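Sketitz Bench Cell – Equipment Plan and Data Card

Status: working copy, revised 29th March
Applies to: cell 1 (installed), cell 2 (planned)

Purpose

This file records what the Sketitz cell needs in order to run, what it costs to keep running, and what should be ordered before a second one is built. It also covers the recordings that come out of cell 1, as far as they affect purchasing. Control code, calibration scripts and task definitions have their own READMEs and are not repeated in this one.

Currency is US dollars throughout. Prices exclude freight and tax unless a line says otherwise.

Repository layout

plan/ order sheets, one per supplier
plan/closed/ sheets that have been received and paid
bom/ bill of materials for each cell
props/ inventory of objects used in tasks
episodes/ index of recordings (the recordings are on the storage server)
notes/ quotes, lead times, correspondence

Every order sheet has the same columns: item, supplier, quantity, unit price, lead time in weeks, date requested, date received, cell. The cell column may hold 1, 2 or S for shared. Leave it blank only for items that have not been assigned. The totals script skips blank rows and prints a warning.

Budget lines

Arm and controller. Quoted by Stavach as a set. The quote is held until October. The arm price does not include the base plate, and the base plate does not include bolts. Both are separate rows in bom/cell2.

Gripper. 2,000 per unit, fingers included. One spare is budgeted for the two cells together. The spare stays boxed and is logged as S.

Replacement fingers. 500 per year for each cell. Fingers are bought as pairs even when only one is worn, so that both sides match in thickness. Log the swap in notes/fingers with the episode number at which it was done.

Work surface. 900 for slotted aluminum, cut to length by Skencombe. Order the T-nuts with it. The first order left them out and the second shipment cost more than the nuts.

Cables and cable guides. Small items, but the line has been overspent in each period so far. Arm cables should be ordered one size longer than the drawing shows. Short cables limit wrist travel, and this does not come up until tasks are being tuned.

Storage. Disks are bought in pairs and mirrored. Disk cost goes under cell 1 until cell 2 has its own index.

Props. See below.

Recordings

The episode index holds 731 entries. Each entry has a task name, a prop ID, a mat ID, an operator note and a result field. The result field takes done, partial, dropped or void. Void entries are kept in the index and excluded from any count used in planning.

Views are fixed during a session. If a mount has been moved, start a new session number even when the task is the same. Lighting is the ordinary ceiling lighting of the room. No line for lamps has been approved.

Known gaps: the early sessions have no mat ID, and prop IDs were reused once after an inventory reset. Join on prop ID and session together – prop ID alone gives wrong matches.

Props and mats 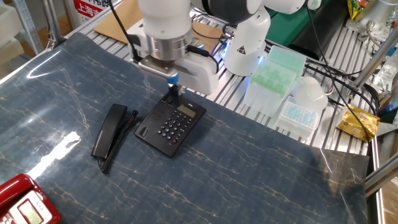 Props are the line most often left out of a cell budget, and they should be planned by task family. Household and office objects are bought used where possible, through Jitpraphai, in lots of mixed models. Desk telephones have been good value on this basis: a single unit gives a base, a keypad, a separate handset and a coiled cord, and with the handset lying off the base the cord has to be allowed for in every path the gripper takes. Mats need more care than their price suggests. The dark blue marbled one is glossy enough to throw back a streak of overhead light, and it curls at the far edge, so the cell 2 sheet asks for a matte finish and a heavier backing.

Buy at least two models of each prop. Do not clean labels off used items before they are entered in props/, as the model number is often on the label.

Open items

– Base plate drawing for cell 2 not yet sent to Stavach.
– Matte mat samples requested, no reply.
– Decide whether the spare gripper should be moved to cell 2 on installation or stay shared.
– Freight on aluminum: get a combined price for surface and posts.
– Shelf space for props. Current shelving is shared with another group and the agreement has to be renewed in October.

Changes

Order sheets are edited by pull request. One sheet per request. Attach the quote as a PDF in notes/ and give its file name in the request. Requests that change a unit price without a quote are sent back.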